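Stister Vi hand-held gripper — Skelisdale Robot Supplies

Stister Vi demonstration gripper
Item no. 3097
In stock, listing updated 7/25/19

I've been selling teaching kit for robot arms for a while now, and the Vi is the one I keep borrowing from my own shelf. You hold it, you squeeze, you do the job yourself, and the camera on it records what your hand did so the arm can learn from it. No joystick, no headset, no swearing at a remote control (well, less of it).

I took one home in June and spent a whole afternoon putting toys in and out of a basket with it. I managed 50 demonstrations before tea and my wrist was fine, though I'd swap hands if you're going much past that! Small, lumpy things are what I'd start with — they make you think about where each finger goes, and soft bedding underneath keeps you careful.

What you get:
Gripper with two blue finger pads fitted
Spare pair of pads
Hand strap
3 m cable
Printed setup sheet

It talks happily to the Grasau recording software, which you'll need to buy separately. Allow around 31 minutes for your first calibration. Mine took longer as I skipped a page of the sheet, so do read it.

Returns are fine if the pads are still clean. Drop me a line before ordering if you want it for a left-handed operator.

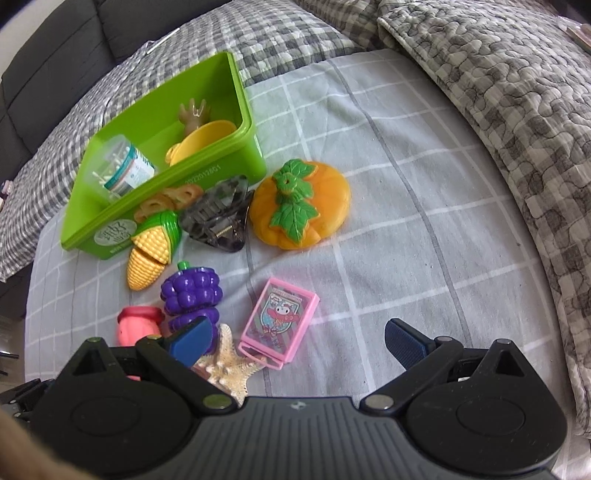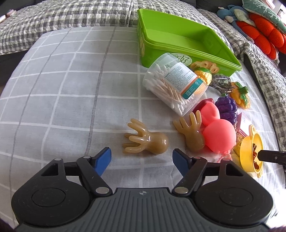 Both views: fingers open over the toys, green basket behind.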